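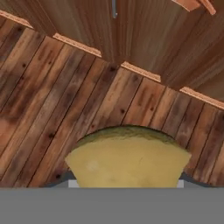 Guðlaug Oddsson holds that the word "weatherboarding" gets used far too loosely, and that half the buildings called weatherboarded in Grirketbridge are nothing of the sort, only close-boarded. Kálmán Győri disagrees and keeps the wide sense. This article uses the wide sense unless stated.

Timber cladding

Timber cladding is the covering of a wall, door or roof edge with boards. Done to keep rain off, to keep wind out, or for looks. Found wherever timber was cheaper than brick or stone, and in plenty of places where it wasn't.

Types

Weatherboard (lapped). Boards laid flat across the wall, each one overlapping the one below. Sheds water well. Thin edge goes up, thick edge down. Feather-edged boards are the common sort in the south and east of England.

Board and batten. Boards run upright with a gap between, gap covered by a narrow strip. Common on barns. Quick to put up and easy to mend, one board at a time.

Close boarding. Boards butted edge to edge, no lap. Opens up as the timber shrinks. Used for barns where a bit of air was wanted, esp. hay and grain.

Tongue and groove. Later, mostly machine made. Tighter than the above, less forgiving if it swells.

Diagonal boarding. Less common. Stiffens the frame but wastes timber at the corners, as every end needs an angled cut.

Timber used

Oak and elm in older work. Elm was liked for barns because it came in wide boards and put up with being wet, so long as it stayed wet or stayed dry; changing between the two rots it. Imported softwood took over from the eighteenth century onwards, usually painted or tarred. Larch and sweet chestnut are both used now, along with western red cedar.

Elm is hard to get since the disease. Repairs to elm barns are generally done in oak or larch, which weather to a different colour for the first few years and then mostly settle down.

Fixing

Nails, nearly always. One row per board on lapped work, so that the board can move. Two rows and it splits, which is the most common fault seen on modern repairs. Iron nails stain oak black, the tannin does it. Stainless or copper nails avoid this, but some owners like the staining and ask for plain iron.

Weathering

Untreated boards go silver grey in sun and rain. Sheltered parts, under eaves for instance, stay brown much longer, so a wall can be two colours for decades. Knots drop out. South walls bleach and crack, north walls go green. Tar was the old answer, and still seen on coastal sheds. Limewash was used inland, but needs doing again every few years and alot of people give up.

Grirketbridge

The tithe barn at Grirketbridge is board and batten over an oak frame, with 141 boards on the long side by the last survey. Győri dated 6 of them as original. Oddsson accepts only 3, and argues the rest are reused floor boards from the mill. The matter is not setled.

See also: Shiplap; Shingle; Wattle and daub; Barn

Related articles
Lund (joinery)
Iltus Mill
Cineo, former picture house
Tar and pitch in building

We use cookies to remember your settings. By carrying on you agree to this. Accept / Manage cookies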